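Vinegar smell won't leave the kettle after descaling

Silvia Baláž
17 February 2020

I descaled our kettle with white vinegar, left it for 30 minutes and rinsed it.
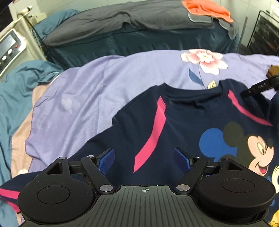

The scale has gone but every cup of tea still tastes of vinegar. I have boiled it 3 times with fresh water. Is there anything else to try, or do I just keep going?

Rostislav Štefanec

Boil a full kettle with a spoonful of bicarbonate of soda, leave it until cool, then rinse and boil twice with plain water. Take the spout filter out and wash it separately – mine held the smell longer than the kettle did.

Colette Besnard

Use citric acid next time. No smell.

Kamil Říha

Same here in April. Left the lid open overnight and it was fine.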